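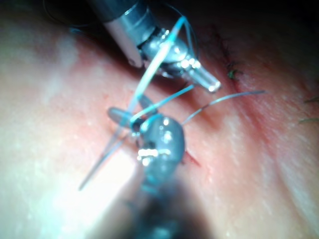 Two instruments, one knot: tying off in blue suture at the Laderano bench.

The knot takes care of itself, mostly

Words by Riaan Mtshali
Feb 29, 2020

Gyu-bin Kong has been stitching for a living for nine years and has never had a patient. She works on the suture bench at Laderano, where thread, needles and the instruments that hold them are tried out before anyone more important gets near them. Until October she did it by hand, or with her hands on a pair of controls. Now a good part of the tying is done by software, and she sits beside it with a mug of tea and a form.

"My mother asked if I'd been promoted," she says. "I said I'd been moved one chair to the left."

The chair to the left has a bigger screen. It also has a red button, which she says she pressed a great deal in the first month and presses rather less now, though she still rests two fingers on it when the needle goes in.

I had expected the system to be fast. Kong had expected the same, having sat through the presentation. On a plain interrupted stitch she reckons she could still beat it and have time to complain about the biscuits. What it has over her is that its stitch at half past four looks like its stitch at nine in the morning, and hers didn't.

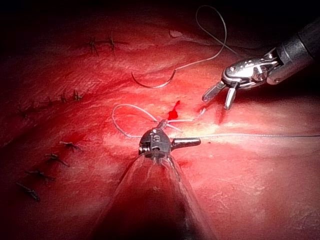 She is quite cheerful about that. "I used to have an afternoon knot. You could pick it out. Ieuan could look down a row and tell you when I'd had lunch."

Ieuan is Ieuan Howells, who ran the bench when it was all handwork and now runs something called workflow. He joined us halfway through and stayed standing, as if he might be needed elsewhere. He had 3224 logged stitches from the new set-up to tell me about, of which 534 had been stopped or taken over by a person. He offered the second number before I asked for it, and seemed to enjoy it more.

"People want to hear it's all of them or none of them," Howells says. "It's 534. Somebody had to be sitting there for each one, and somebody had to know it was going wrong before it went wrong."

What does going wrong look like? Thread, according to Kong. The needle is the part visitors worry about, and the needle is fairly well behaved. Thread has opinions. It loops where it likes, it lies across the last stitch, and the pale sort goes missing under a bright light and comes back somewhere unhelpful.

"By hand you feel a snag. You don't think about it, you just ease off," she says. "Now I have to see it. I've gone from having clever fingers to having tired eyes."
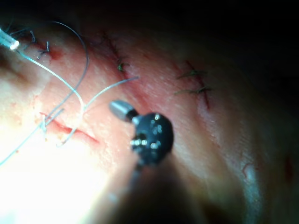

4 min read

She has asked for longer breaks from the screen and got them, after what Howells calls a conversation and Kong calls three. The rota used to be built round how long a hand could keep steady. It has been redone round how long a person can watch something dull without drifting off, and the answer was shorter than anyone upstairs had hoped.

There were five on the bench before. There are four now. Marthinus Shabalala went over to Magnusson in the autumn, of his own accord, everybody is careful to say. I rang him. He was polite about his old employer and blunter about the job.

"I liked tying," Shabalala says. "It's a daft thing to like. But I'd be paid to do it, and then I was being paid to tick a box saying it had been done. So I went somewhere they still let me."

Does he think they'll let him for long? "Ask me in a year," he says, and then wants to know if Kong still has his good tweezers. (She does. She says they were never his.)

Kong's own worry is about whoever comes next. It took her something like her first 2000 knots to get any sort of eye for a bad one. A new starter could reasonably arrive, sit down in the left-hand chair and never tie one at all. She put this to Howells, who wrote it on the whiteboard, where it stayed until she turned it into a plan herself.

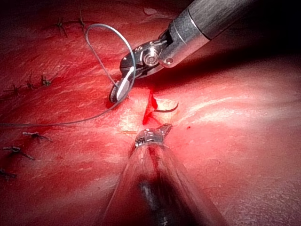

Tie it yourself first

Under the plan, new people spend their first weeks on handwork, then on the controls, and only then get the button. Ka-ming Ko, who started in January, is the first to go through it. He had tied 81 knots when I met him and was prepared to defend perhaps half.

"I thought I'd be working with robots," Ko says. "I've mainly been working with string."

He has sat in on the automated runs as well, and says the handwork has spoiled them for him a bit. Before, he would watch the jaws. Now he watches the tail end of the thread, and he winces, apparently audibly. Kong takes this as a good sign and has told him to wince more quietly.

Management would like the bench to run with one person watching two stations by the end of the year. Howells says it is being looked at. Kong says she has looked at it. Her objection is a practical one: both stations will want her at the same moment, and she would like it in writing which one she is supposed to ignore.

I asked her whether she missed the old way. She thought about it for long enough that Howells checked his phone.

"I miss being good at something you could see," she says. "I'm good at this too, but if I do it properly it looks like a woman sitting down."

She still ties a row by hand before going home on most days, and leaves it out for Howells to find. He says he can no longer tell when she had lunch. She has started having it later.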